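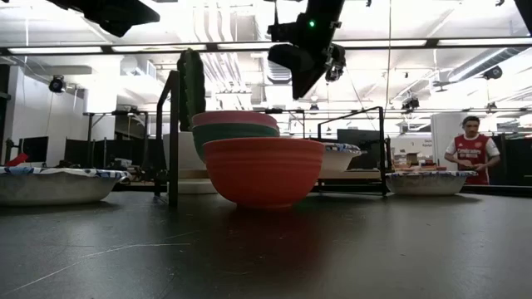
Bowls in coral red, dark green and pink.

Cold soup season

Kilmont Food Co-op newsletter, 30 July 2023

The produce room has been full since the middle of the month, and the question at the register is the same as every summer: what do you do with all these cucumbers? We sell them by the crate if you ask, and the growers at Sorholm keep bringing more. Pickling is one answer. Cold soup is the other, and it asks a lot less of your evening.

Most cold soups fall into one of two groups. The first is raw vegetables, blended or chopped, with something sour and something fatty added. The second is cooked, then chilled. The raw ones are faster, but they depend on good produce. The cooked ones keep longer and will forgive a tired zucchini.

Cucumber and yogurt

Peel two large cucumbers if the skin is thick or waxed. Ours are not waxed, so a quick scrub is enough. Cut them the long way and scrape out the seeds with a spoon. Grate them on the coarse side of the grater, salt them, and leave them in a colander while you do something else. Squeeze out the water with your hands. It will be more than you expect.

Stir the cucumber into two cups of plain whole-milk yogurt. Add a small clove of garlic crushed with salt, a handful of chopped dill, a spoonful of olive oil and enough cold water to make it pour. Some people like it thick enough to stand a spoon in. Taste it only after it has been in the fridge for an hour. Cold dulls salt and garlic at first, and then the garlic comes up. If you season it fully at the start, it may be too strong by supper.

Walnuts are good on top. So is mint in place of the dill. We would not use both herbs together.

The yogurt from Brikarley is the one most of us use for this. It is on the thin side, which makes it poor for dips and right for soup. If you buy the strained kind, plan on adding more water, and whisk it smooth before the cucumber goes in.

Tomato

Wait for soft tomatoes. The seconds bin by the back door is the place to look, and the price is lower there because of splits and scars that will not matter once they have been through the blender. Cut away anything moldy or sour-smelling. A split tomato that smells fine is fine.

Blend the tomatoes with a piece of cucumber, half a green pepper, a little garlic, salt and wine vinegar. Run the machine longer than seems needed. Then pour in olive oil slowly while it is still running. The color will go from red to orange, and the soup will thicken. Push it through a strainer if skins bother you. Many people add a slice of stale bread, soaked and squeezed, and this does give it more body. Leave the bread out if someone at the table does not eat wheat.

Do not put ice cubes in the bowl. They melt and you end up with tomato water. If you are in a hurry, put the pitcher in a sink of ice and cold water and stir it now and then.

Sour cherry

The cherries are nearly over. Deák had a late tree this year and there may be another delivery, but we cannot promise it. Frozen ones work just as well, and we have them in the chest freezer next to the berries.

This is a cooked soup, served before the main course in some homes and after it in others. Simmer pitted sour cherries in water with sugar, a cinnamon stick, a few cloves and a strip of lemon peel until the fruit is soft. Mix a spoonful of flour into sour cream until there are no lumps, then thin it with a ladle of the hot liquid before stirring it back into the pot. Let it come to a bare simmer, and keep stirring until it thickens a little. Chill it all the way through. It should taste tart. Start with less sugar than you think, and add more while it is still hot so that it dissolves.

Zucchini

For anyone with a garden, or a neighbor with a garden. Cook an onion slowly in butter, add sliced zucchini and a small potato, cover with water or light stock, and simmer until everything is soft. Blend. Add lemon juice and basil after it has cooled. If the basil goes in hot, the color turns drab. Very large zucchini have tough seeds and a woolly middle, so scoop that part out for the compost.

This one can be frozen, as long as you hold back any cream until you serve it. The yogurt soup cannot. It separates and no amount of stirring will bring it back.

Keeping it safe

Cold soup goes wrong when it is left out. Bring it to the table when people are ready to eat, and put the rest back in the fridge. For a picnic, pack it in a jar that has been in the fridge overnight and set the jar well down in the cooler, with ice packs on the sides.

Cooked soups should be cooled quickly. A deep pot put straight into the fridge will stay warm in the middle for hours and will warm up the milk next to it. Pour the soup into shallow containers first, or stand the pot in cold water and stir. Raw soups are best on the day they are made and acceptable on the next – the garlic takes over after that.

Serving

Chill the bowls if there is room in the fridge. A small bowl is better than a large one for cold soup, which people tend to eat less of than hot soup. Offer seconds. Put the toppings out separately: chopped egg, croutons, diced cucumber, toasted seeds, a dish of good oil. Children who will not touch green soup will sometimes eat it under a pile of croutons.

Bread should be plain and have a real crust. The rye comes in early and is usually gone by noon, but you can ask at the register to have a loaf held.

Soup supper and jar return

The summer soup supper will be held again behind the store, weather permitting. In May we asked members on the email list whether they would prefer a supper or another plant swap, and the supper won easily. The date will be posted on the door and sent by email. Please bring your own bowl and spoon. We do not have enough of either, and the washing up last year went on well past dark.

If you want to bring a soup, write down what is in it on a card, including nuts, milk, wheat and celery. Cards and pens are kept at the register. Soups need to arrive cold, in a container with a lid and your name on the bottom.

We are also short of jars. The co-op put 400 quart jars into use for bulk yogurt and stock, and a good many of them are sitting in members' cupboards. Please bring them back rinsed, with lids if you can find them. The deposit is returned in cash or taken off your bill. Jars with chipped rims go in the glass recycling, not in the return crate.

Cucumbers by the crate should be ordered by the evening before pickup. Leave your name and phone number on the sheet by the scale, and tell us if you want small ones for pickling or large ones for soup. The large ones cost less.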